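We use cookies to keep this archive running. By continuing to read you accept our cookie notice. Accept | Manage settings

Subject: Re: [residents-list] Storage allowance in the shared washrooms, Tanano House

Dear all,

I write on behalf of the House Office in reply to the message sent to the list last month, which I quote so that new subscribers can follow the matter.

> The notice in the second-floor washroom says that personal items
> left out overnight will be removed. Several of us have no shelf
> in our rooms and nowhere else to put a toothbrush. Could the
> Office say whether small holders are allowed, and if so, where
> they may stand?

The short reply is that they are. The notice was written with bottles, towels and laundry in mind, and the wording was too wide. A revised notice will go up in December. Under the new wording each resident may keep one open holder on the washroom shelf, provided that it is marked with a room number and can be lifted with one hand for cleaning. Compartments are welcome.
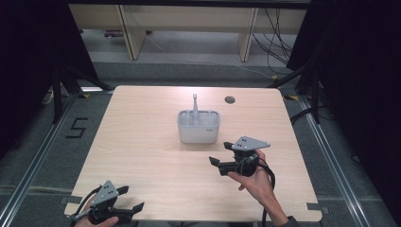
Kobina Atinga asks whether the room number has to face outwards, as the shelves in the Zakaria wing are above eye level and labels there cannot be read from below. The Office would prefer that it did. Where the shelf is high, a second label on the base will be accepted.

On charging, the position is less simple. The shaver sockets in the older washrooms were fitted before electric toothbrushes were common, and our electrical contractor, Trater, has advised that chargers should not be left plugged in there. Residents are asked to charge in their own rooms and to bring only the handle and brush head to the washroom.
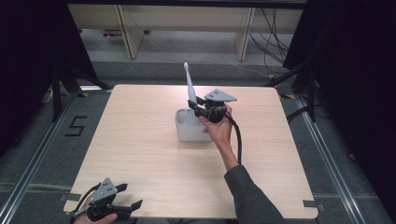 The Drodier wing is the exception. Its sockets were replaced during the summer works and may be used for charging between six in the morning and ten at night. We hope to bring the other washrooms up to the same standard, but the quotation received so far is £3,479 and no money has been set aside for it this year.

Two smaller points were raised in private replies. Cleaning will continue to take place before eight, and holders will be put back in the order in which they were found – please tell the Office if yours is not. Rooms 484 and 524 share a washroom with the guest suite and should use the left-hand shelf only.

Lastly, the loan tables remain available to residents who need more surface space in their rooms. Requests should be made in writing and will be dealt with in the order received. 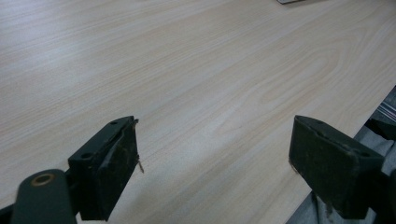

Table top, pale wood-grain finish

Further comments may be sent to this list or left at the Office, room 584.

Yours faithfully,
The House Office
Tanano House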